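The Skollstead Table: A Review of a Flat Thing
June 2026
By Hanna Kravets

We use cookies to remember your preferences. Accept / Manage settings

I have owned the Skollstead for 16 months, long enough to forgive it for the assembly. Uvholm sells it as a "work surface," which I suppose saves them promising it will do for dinner.

The top is the reason to buy one. Pale wood, grain that wanders off in long lines, and a finish that shrugs off coffee if you get there within some 15 minutes. The little cable hole is a nice thought, though mine has mostly eaten pen caps. The legs came with 19 bolts and a drawing of a man who was enjoying himself far more than I was. 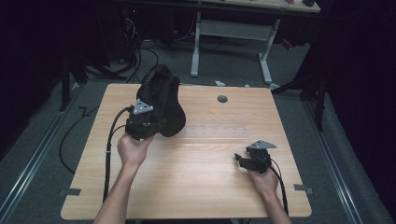
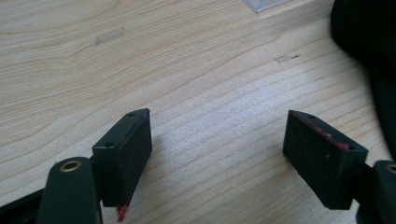 Would I buy it again? Yes, grumbling. It wobbled until December, when I finally tightened the bolt I'd been blaming on the floor. The store in Drarnville will deliver, if your idea of delivery stops at the curb.

Comments (2)

xue_k: Mine wobbles too. Which bolt?

Hanna Kravets: Back left. Bring a flashlight and a cushion for your knees.

dovetail: Oil it twice a year and it'll outlive you.

Get our reviews by email. Unsubscribe any time.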